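The Great Loyalty Points Reckoning

I have 3,054 points at Rowlands. I know this because Rowlands tells me so in an email, in a large purple font, with the urgency of a hospital calling about test results. The points expire in August. I have been collecting them for nine years and until last week I had never asked what a point was.

A point is a fifth of a cent. I did the math on the back of the envelope from the gas bill, and then I did it again because I assumed I had dropped a zero. Nine years of loyalty to a grocery store that moved the coffee three times, and I have six dollars and change.

So I decided to go through all of them. Every card, every app, every little key tag. I made tea and sat down at the kitchen table at eight in the evening, which felt early enough.

The key tags went first. I have five and two of them belong to places that are now a phone store. One is so worn down that there's no name left, only part of a barcode, and I have apparently been letting it scratch my car keys since before I owned this car. I threw it out and then took it back out of the trash, in case.

Next was Trikley, the pharmacy one. Trikley does not have points. Trikley has "Drops," and when you have enough Drops you get a "Splash," and a Splash is two dollars off something that isn't medicine. I had 600 Drops. A Splash takes 600 Drops. I want to be clear that I was thrilled. I stood up. Then I read the part where a Splash has to be activated in the app before you shop, and the app wanted a password, and the password reset went to an email address I gave up when I left my last job.

I called the number. The hold music was that one piano song. A very nice person told me she could see my Drops but couldn't touch them.

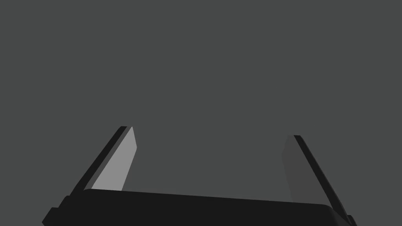
By nine thirty I had moved on to airlines, or airline, singular. Sanier Air gave me a number on a flight to my cousin's wedding and has written to me every month since, as a Bronze. I've looked at the chart and there is nothing under Bronze. If you never flew with them at all you would be one step below me, and you would get less mail.

My Sanier miles are enough for a magazine subscription. They are also enough for 20 percent of a toaster, but they don't let you do it that way. I looked at the toaster for longer than I'd like to admit. It has a bagel setting. My current toaster also has a bagel setting, and I don't know what it does on that one either.

The sandwich place down the street still uses a paper card and a hole punch, and I'd like to say something in its favor. You buy nine sandwiches and the tenth is free. I understood it the first time. I have never had to verify my identity to eat a turkey club. The only trouble is that I leave the card in other coats, so at the moment I own four of them, with two punches here and three punches there, and the guy at the counter won't combine them. I've asked. He has a policy. I respect it and I think about it at night.

Last was Vindadus, where I bought a couch. One couch, once, six years ago. They enrolled me in their Inner Circle on the spot, and I'm told that members of the Inner Circle hear about couches before other people do. I can confirm this. I heard about a couch this morning.

I tried to leave the Inner Circle. There's a page for it, at the very bottom, in gray letters on a slightly different gray. It asks if you're sure, and then it asks why, with a menu of reasons, and none of the reasons is "I have a couch." I picked Other. It thanked me and gave me 50 bonus points for my feedback, and as far as I can tell I'm still in.

By the time I went to bed I had closed one account, opened one by accident, and thrown out a hardware store card that I now think was my library card. The tea was stone cold and I drank it anyway.

The next day I went to Rowlands to cash in. The cashier said points come off in blocks of a thousand, so I could use three thousand and the other 54 would stay where they were. I bought cheese. It was the good cheese, too, the kind with a rind, and I paid the other four dollars myself.

The receipt says I earned 12 points on it.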